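Beverage Station and Break Table Check - Bekwood House, Second Floor
Last updated: June
Wednesday, by Lilibeth Saludo

Scope: one table, one divided tray, whatever is standing near the tray, and the outlet behind the kettle shelf. Time allowed is 10 minutes. Toàn Hà did the walk with me and held the flashlight, which we did not need.

Marks used: OK, FIX, WATCH. I have dropped "Satisfactory" because people were reading it as praise.

1. Table stability. OK
Pushed at all four corners. The folded menu under the back leg was removed in the last round and the table has coped without it.

2. Tabletop surface. WATCH
Run a flat hand over the whole top, with the grain and then across it. You are feeling for splinters, lifted edges and anything sticky. Note marks even if they are faint. A faint mark gets written down as faint, and then when it is a gouge we know who was looking.

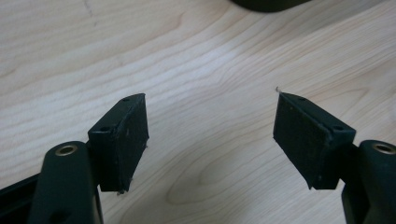

No splinters found. One thin dark scratch went on the sheet as cosmetic. Toàn wanted it sanded, and I pointed out that last time somebody sanded one scratch at Bekwood we ended up refinishing the entire table at Gornwood to match, for reasons I was never able to follow. Leave it. Wipe with a damp cloth and mild soap, no scouring pads, no "just a little bleach."

3. Tape on table. WATCH
Tape is allowed if it lies flat. Press down any lifted end. If it won't stay down, peel the piece off and clean up what it leaves behind. Do not put new tape over old tape. We have seen where that leads (Belmonte, the copier).

4. Divided tray. OK
Four compartments, one kind of thing in each, as far as human nature allows. Packets should stand or lie so that a person can take one without bringing up its neighbors. Check for split sachets by lifting a few from the bottom of each compartment, where they go to hide.
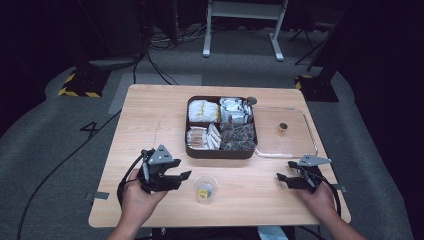 Item 4: divided tray on the table, tea bags in the near right compartment, glass dish alongside.

5. Tea bags. FIX
The tea compartment is a heap. The other three are packed properly, so it can be done. Strings and paper tags should be laid the same way. I know that sounds fussy. Pull one out of a heap during the 3 p.m. rush and see how many come with it.

6. Glassware. OK
Check every rim and corner with a fingertip, slowly. Any chip at all and the piece goes in the breakage box, including pieces with sentimental value. Clear glass on pale wood is easy to miss when you are reaching for sugar, so keep dishes back from the front edge.

7. Small loose items. WATCH
Anything small enough to be swallowed gets a lid or a different home before the Saturday family hours. Small cups are for one item each and should be emptied at close. If you don't know what something is, ask before throwing it out. I have apologized to enough people this year.

8. Outlet and kettle shelf. FIX
The Sitema kettle cord hangs 60 inches and the shelf needs a good deal less. Shorten with a cord wrap. Keep the kettle pushed back with its spout to the wall.

9. Clear path. OK
The walkway from the door to the table is posted at 36 inches minimum. Two chairs were drifting into it and have been spoken to.

10. Spill kit. FIX
Cloths present, wet-floor sign present, sign holding the door open. Sign returned to kit. Door now closes by itself, as the fire marshal intended.

Follow-up: items 5, 8 and 10 go to Toàn. Everything marked WATCH comes to me. Please initial the sheet on the clipboard and put the pen back on its string.

Related checks
Bekwood: Stairwell and Landing Lights
Gornwood: Refinished Furniture, Curing and Odor
Belmonte: Copier Room, Second Visit
All sites: Kettle and Cord Rules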